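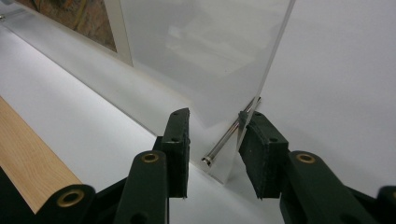 Figure 2. Gripper fingers at the lower edge of the upright acrylic sheet. Brass-colored grommets sit at the linkage joints.

3.2 Gripper Setup and Upkeep

All handling trials used the same Nukton hand-held gripper, fitted with two mirrored fingers (Figure 2). Each finger carries a block-shaped jaw pad with a rough black face. The pads are the part that wears first. The edges of the left pad in Figure 2 are slightly rounded, and we kept pads in this state in service as long as the gripping face was still whole.

Clear acrylic was the hardest material in the set. It reflects its surroundings, and the wrist camera often lost the face of the sheet while the cut edge stayed bright. We therefore aligned the fingers to the edge and the lower part of the sheet. The operator brought the gripper in low, with the gap between the fingers in front of the sheet, and closed it only after both pads were level with each other.

Before each session the pads were wiped with a lint-free cloth and alcohol and left to dry. The jaw opening was then checked against a gauge block at both ends of travel. If the two readings differed from the stored values, the linkage was zeroed again in the Trudard control software and the check was repeated.

The linkage joints were inspected every 30 sessions. A finger was taken off the tool if it could be rocked by hand with the jaws closed. In 415 sessions this happened 2 times, both on the right finger. In each case the grommet had worked loose in its seat. We pressed in a new one, let the adhesive cure overnight, and ran 30 open and close cycles with no load before the finger went back into use. Pads were replaced in pairs so that both sides kept the same grip. The log of all repairs is kept with the Nalard trial records.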